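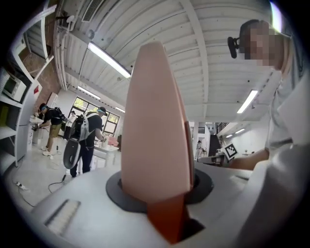 Light gray shirt and headset or mic, third quarter.

Luvcombe Collectors' Archive: progress report to the Raltero Fund
Reporting period: third quarter
Prepared by Imani Achterberg, project lead
Submitted Tuesday, October 14, 2025

Where things stand

You gave us money to find out what happens to the artwork behind digital collectibles once the people who sold them have moved on to other interests. The short version is that it goes missing at the speed of an unpaid hosting bill. The longer version follows, as your template requires, and I have kept to the headings except where the headings asked for the same thing twice.

We are on schedule with the survey, behind on the recovery tool, and slightly under budget for reasons I would love to call discipline. We had planned to hire a part-time engineer in June. The person we wanted took a job at an exchange that pays its interns more than we pay me. The salary line is therefore looking very healthy.

The survey

The plan was to go through 3000 tokens drawn from small collections, the kind that sold out in an afternoon to people who had set an alarm for it, and check whether each one still points to anything. Ezekiel Crenshaw finished the last batch in September. We have sorted the results into working, partly working and gone, and the write-up will come to you with the full tables once Barrett Greenberg has finished checking them. I'm not putting percentages in this report. The last time we gave you an early number it appeared in your newsletter before we had finished arguing over it, and we then argued over it for another six weeks.

I can tell you the pattern. Collections that stored their files on a shared, distributed network have done better than those that used an ordinary web server, but less well than the brochures promised. A file on a distributed network stays up as long as somebody keeps a copy. For many of the collections we looked at, somebody was one guy, and he has since gone into real estate.

The ordinary web servers are a sadder story. A token is a receipt with an address written on it. When the domain lapses, the receipt is as permanent as ever and the address now belongs to whoever bought it next. We found former art pages that sell mattress toppers, and one that has become a fairly decent blog on sourdough. The holders still own their tokens. They could, in theory, sell them.

"Partly working" turned out to be the hardest group to define, and ate most of July. Some tokens have a title and a list of traits but no picture. Some have a picture but it's the placeholder that was put up before the reveal, a gray box with a question mark on it, and the reveal never came. Ezekiel wanted to file those as gone. Barrett felt that if a buyer paid for a mystery and still has a mystery, the product is technically intact. We have given them their own column.

Holder interviews

Clyde Strickland has completed 89 interviews with people who bought during the boom and still hold what they bought. This is ahead of target. Finding willing subjects was easier than we feared, as holders of illiquid assets have a good deal to say and a shrinking circle of people to say it to. Clyde now opens each call by stating how long it will last. It does no good.

Most of the holders he spoke to knew roughly what their tokens were worth, and most brought it up before he did. Fewer knew where the image was kept. Quite a few had saved a copy to their own computer back when "right-click, save" was the insult of choice for people who didn't understand the technology. Those saved copies are now, in several cases, the best surviving version of the work. We have asked for them politely and have been given most of them. We have not mentioned the right-click thing.

The interviews have also changed how we think about who this archive is for. Our proposal talked mainly about artists. Artists, when we reach them, tend to have their own files in a folder somewhere and would like to be paid the royalties they were told about. It's the holders who turn up. One woman asked whether we could send her a print of hers. She had bought it for her son, he had picked it out, and she said the price was her business. We sent a print.

The recovery tool

The tool, which we are calling Tirnar because every other short word was already a coin, is meant to take a contract address, follow every link it can find, and save whatever is at the other end before it disappears. It does the first two parts well. Saving has been less smooth.

The main trouble is rate limits. The public gateways we rely on do not enjoy being asked for an entire collection at once, and they show it by serving us nothing for a day. Aidan Hennessy has rewritten the download queue 2 times. The present version is slow and courteous and seems to be tolerated. It also keeps a log that can be read by a human being, which the first version did not, and Aidan has asked me to note this as a deliverable. Noted.

We had a separate problem with Hamada, the storage provider named in our original budget. In August they told customers that they were winding down their archive plan to focus on artificial intelligence. They gave us a fair amount of notice and a discount code for the new product. We have moved everything to a plain commercial host and to a set of hard drives in a fireproof cabinet in the Luvcombe office. I recognize that a project on the fragility of decentralized storage has ended up trusting a metal cabinet. The cabinet has a key and we know who has it.

The move cost less than we had set aside. It did take Aidan away from the tool for most of a month, and that is the larger part of why we are behind.

Changes to the plan

I am asking for your approval on 2 points.

First, we would like to move the unspent engineer salary into contract work for the final quarter. Aidan has found a developer who can take on the gateway problem by the hour. Her rate is reasonable and she will accept payment in dollars. In fact she insisted on it.

Second, we would like to drop the public price tracker from the list of outputs. It was added at the request of your earlier program officer, when floor prices went in more than one direction. A chart of the collections in our survey would now be a flat line, resting on the bottom of the page, updated hourly. Visitors would learn nothing from it, and the data feed we would have used has started charging. The time would be better spent on the lookup page, where a holder can paste in a token and find out whether we have a copy.

If you need the tracker for your own reporting, please say so soon and we will build it. It won't take long to draw.

Risks

Your template asks us to rate each risk from low to high.

Loss of more files before we can copy them: high. It is happening as I type, and there is a cluster of domains registered for five years at the top of the market that will come up for renewal over the next several months. We have a list and are working through it by expiry date.

Legal complaints from rights holders: low so far. We have had a single letter, from a firm acting for a collection whose founders we had been trying to reach since spring. We wrote back asking for their contact details. No answer yet.

A sudden market recovery: your form lists this as a risk and I have puzzled over it. If prices came back, some founders might return and pay their hosting bills, and there would be less for us to rescue. We could live with that. I have put it down as low.

Staff fatigue: medium. Barrett has asked not to be assigned any more collections consisting of frogs.

Money

The spreadsheet is attached in the format you sent in the spring. Travel is nearly all unspent, as the conference we meant to attend was postponed, then merged with another conference, then became a podcast. Equipment is over by the price of the cabinet. Everything else is where it should be, apart from the salary line discussed above.

One correction to last quarter's figures: the charge labeled "gas" was a network transaction fee and not, as your accounts team asked, fuel for a vehicle. We do not have a vehicle. I have relabeled it.

Next quarter

Finish the checking and send you the survey tables. Get Tirnar through the domains on the expiry list. Open the lookup page to the holders Clyde has interviewed, who have been promised first use of it and remind him regularly. Clyde will also write up the interviews, with names removed, and has been told there is a page limit.

I'm free to talk through either of the two requests any afternoon except Thursday.

Imani Achterberg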